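The Bulley Table

I've been selling tables long enough to know that most people buy one for the legs and then live with the top. So let me talk about the top first! The Bulley comes in a light blond wood with a fine, wavy grain, pale enough that it sits somewhere between beige and cream, and I've had one in my own kitchen for two years now.

It started as a workbench, believe it or not. Sølve Bakke drew it up for the packing room at Hovland and it was meant to be a plain, sturdy thing to wrap parcels on. Then Siv Fagerlund took one home for a weekend (she says a weekend, it was most of March) and asked if she could have it in a dining height. We've made it in both heights ever since.

What you get: one top, four legs, a bag of bolts and a hex key. The dining version is 30 inches high. The top arrives oiled and you can eat off it the same day. Putting it together is a job for 2 people, mostly for the bit where you flip it over. Please flip it, don't drag it – the legs are strong but they don't like being pulled sideways.

Looking after it is easy. Wipe it with a damp cloth, dry it, and give it a thin coat of oil when it starts to feel rough under your hand. I do mine when the clocks change, which is the only way I remember. Anything straight off the stove goes on a rack or a trivet first. Wine and beets will leave a mark if you walk away from them, and a bit of fine sandpaper along the grain takes most of it out.

One thing to know before you order: a pale oiled top like this does pick up the light. Next to a big window you'll get a soft shine across it in the daytime, and the grain fades out a little where it's brightest. I like that a lot. If you'd prefer it flat, ask for the soap finish in the order notes – same price, slightly more upkeep.

The Bulley is $1153 with delivery included. Matching benches are on the Drellatton page, and if you need an odd size, write to Delia Zapata in the shop with your measurements and she'll send you a quote.
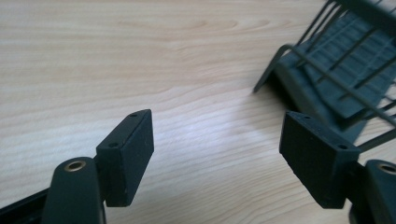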